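Drolla Stop Fault 2131: Your Questions

I keep getting the same handful of messages since I posted about our trouble with the Drolla setup, so I've put the answers on one page. I've been living with this fault for longer than I'd like. If yours is doing the same thing I hope this saves you an evening or two.

What is Drolla, for anyone who landed here from a search?

It's our name for the whole job: the arm, the gripper, and the script that makes the arm pick up a thin rod, carry it over to a cup, lower it in, and take it out again. That's really it. Rikness is the little program that sits between the gripper and the arm and passes messages back and forth. I wrote a good chunk of Rikness, so please be gentle.

What went wrong?

The arm pushed when it should have stopped. On a normal run it lowers the rod, the gripper reports a tiny shift in its fingers as the tip touches bottom, and the arm backs off a hair and waits. On the bad runs it just kept going down until the arm's own protection kicked in and locked everything, and up came 2131 in the log. The first time, I was standing at the other bench with a coffee and heard the crack of the cup. It was a cheap cup. I still jumped!

What does 2131 mean?

In our setup it's the number Rikness writes down when the arm goes into a protective stop during a downward move. It doesn't tell you why. I lost a lot of time in January treating it like a diagnosis, changing speeds and heights, when all it was telling me was "I hit something and quit." If you run your own message layer your number will be different, so search your log for the stop itself and then read the lines before it.

So what was the real cause?

A cable. (I know. I know.) The gripper's data line runs back along the arm, and I'd left too little slack where the wrist turns. At most angles it was fine. When the wrist rolled over to point the rod down, the line pulled tight and the plug at the gripper end shifted in its socket, enough to drop the signal and not enough to look unplugged. You could stare right at it and it looked seated.

The second half of the problem was mine in software. When Rikness stopped hearing from the gripper, it held on to the last reading and kept passing it along as if it was fresh. So the arm was getting a perfectly calm "no contact yet" the whole way down.

Why didn't you catch it in testing?

Because I tested it in the one position where it worked. All my early runs used a cup close to the arm, and the wrist hardly had to roll. We got through 4000 cycles like that and I was feeling pretty smug about it. Then we moved the table and the cup with it, the reach got longer, the wrist came over further, and the trouble started – not every time, either, which made it so much worse to chase.

How can I tell if mine is the same fault?

Put the arm in its lowered pose, with the rod at the cup, at your slowest speed setting and with someone on the stop button. Hold it there. Watch the gripper reading on the screen and see if the numbers wiggle. A live reading always wiggles a little. Mine went dead flat, and once I knew to look for that I could spot a bad run before anything touched. Then power down and go along the line at the wrist with a flashlight. Do it in that pose! If you send the arm home first, the slack comes back and you'll find nothing.

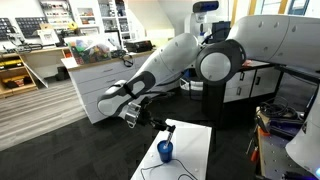

A reader wrote in to say that checking the lowered pose alone wasn't enough on their machine: the line only went tight on the way back up, when the wrist turned before the rod was clear of the rim, and they'd have missed it if they hadn't stopped the arm partway through the lift.

I hadn't thought of that one, and it's a good point. I've since added a stop halfway up to my own check. I'd say do both, and if your path has any other big wrist turn in it, stop there too.

Is it safe to hold the cable or wiggle it while the arm is on?

No. Please don't. I did it once, early on, with the arm paused instead of stopped, and a paused arm will happily start moving again if the script on the other end decides it's done waiting. Mine did. It only moved a little and I only lost some dignity, but my hand was right by the gripper. Full stop, power off at the controller, then hands in. If you need to see the reading change while the plug gets moved, you don't need it badly enough.

What did you change?

Two things, and I'd do both even if you only think you have one of the problems.

First, the cable. I swapped the line for a longer, softer one from Borbély and re-ran it so the slack sits at the wrist instead of bunched up at the far end where it did no good to anyone. It's held down on the arm side, and the plug end is held to the bracket so that a pull lands on the tie and never gets to the plug. Then I walked the arm by hand through every pose in the job, watching for tight spots and for places where a loop could snag on something.

Second, the software. Every gripper reading now carries a time with it. If the newest one is older than 60 milliseconds, Rikness calls it dead and tells the arm to hold where it is. It won't guess and it won't reuse the old value. I felt a bit silly at how small that change was once I'd written it.

Why hold in place? Why not lift the rod out?

I tried lifting first. The trouble is that if the gripper isn't talking, you don't know what it's holding or how well, and pulling up can drag the cup along or tip it. Holding still is boring and I like boring. A person comes over, has a look, and moves it by hand at slow speed. If your cup has something in it you care about, that goes double.

Couldn't you just turn up the arm's sensitivity?

You can, and ours is set lower than it used to be now. But that protection is there for when everything else has failed, and ours was doing its job – it stopped the arm every single time. It just stopped it after the push. I'd treat it as a backstop. Also, when I set it too touchy, the arm started tripping on its own quick turns, and then people get into the habit of clearing stops without looking at them. That's a bad habit to teach anyone, me included.

Does this affect the Erkby script too?

Yes, if you're on the older copy. Erkby is the version I shared for the longer reach, and it uses the same Rikness code underneath, stale readings and all. Swap in the new message file and you're covered. The pick-up part of the script didn't change, so your saved positions will still work.

I updated the software. Do I still need to redo the cable?

Please do. With only the software fix you'll get an arm that freezes halfway through a job for no reason you can see, and you'll be back here writing to me. Ask me how I know.

Has it come back?

The push hasn't. I've had the hold trigger since, once, after I'd taken the gripper off to clean it and hadn't pushed the plug all the way home. The arm stopped above the cup and sat there until I came and sorted it out.

Can I send you my log?

Sure! Send the part from just before the stop, with the gripper lines left in, and tell me what pose the arm was in and how your cable is run. A whole day's log with no note attached goes to the bottom of the pile, I'm afraid. I answer most of these in the evening, after the arm is off.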